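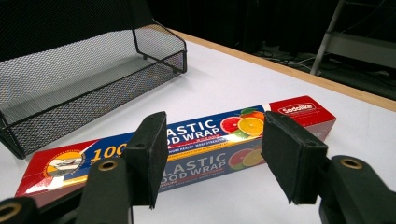

Ea Ragnarsson

Stemville tests claims about robot learning, mostly claims we would like to believe. Our current one comes from the Mutari project: that demonstrations recorded with a hand-held gripper can train an arm as well as driving the arm itself. We have our doubts.

So far we have 50 recordings per task and 29 tasks, among them picking up a box of food wrap from a white table. On 10 of those tasks the hand-held data did as well. On the rest it fell short — sometimes badly — and we don't yet know how much of that is the foam pads.

We publish the failures with everything else. If you can't repeat one of our results, write to us.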